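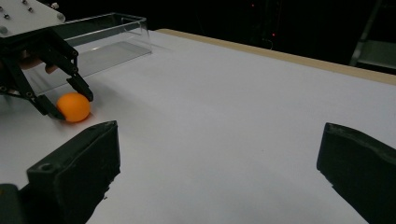
Vodance Hand Kit, club edition

Stock code: 1603
Availability: in stock, posted from our Nestanport workshop
Sold to: schools, colleges, clubs and anyone who can show me a table to bolt it over

I've been selling the Vodance for a while now, but this is the version I put together after running it with my own evening club, so let me tell you what's different before you get your purse out.

The first batch went out as a box of parts and a drawing, and my lot took nine weeks to get one working (lovely weeks, but the competition was in April and we very nearly missed it!). So the club edition comes with the knuckles already pinned and the cable runs cut to length. Your students still build the thing. They fit the fingers, route the cables, set the end stops and bolt it to the mounting plate, and then they get to the fun part a good deal sooner, which is picking things up and dropping them.

What's in the box

Finger links, pinned, in black
Mounting plate, drilled, with screws
Motors and driver board, fitted and tested
Cable set, cut and labelled
2 hex keys (you will lose one)
Practice balls, orange, table-tennis size
Printed build book, 44 pages, spiral bound so it lies flat

You'll need your own laptop, a 12 volt supply and something solid to hang it from. We don't supply the stand because postage on steel is horrible. Any heavy stand that doesn't wobble when you lean on it will do.

What clubs do with it

Most people buy this for the Bang, and if you haven't entered one yet, do! The task is simple to explain to a parent: balls on a table, a tub to put them in, hand does the work. Fingers close, ball goes up, ball goes over the side of the tub. It sounds like an afternoon's job until you watch a ball roll away from a fingertip for the tenth time.

My own tip is to use a clear acrylic tub for practice, so the students can see the fingertips from the far side and argue about them. Bring one finger right down to the table beside the ball first and let it act as a wall, then curl the others over the top. Otakar Jelínek worked that one out with his sixth formers and wrote it up for page 31 of the build book, drawings and all. He also says to turn the room lights down and keep one lamp over the table if you're using a webcam to find the ball. We tried it, and orange on white under a single lamp was miles easier for the software than our strip lights had been.

Does it work with other grippers?

I get asked this a lot. Yes, plenty of clubs use the hand alongside a plain two-jaw gripper on the same table, and handing a ball from one to the other makes a great second-term project. There's a chapter on it at the back. It's short, because I ran out of time, and the longer version is on the Undemico downloads page.

Spares

Single finger, pinned: usually on the shelf
Cable set: always on the shelf, they do fray
Driver board: ask first, please

Bigger order or a purchase order from school? Email me with the stock code and I'll send a quote back, normally by teatime.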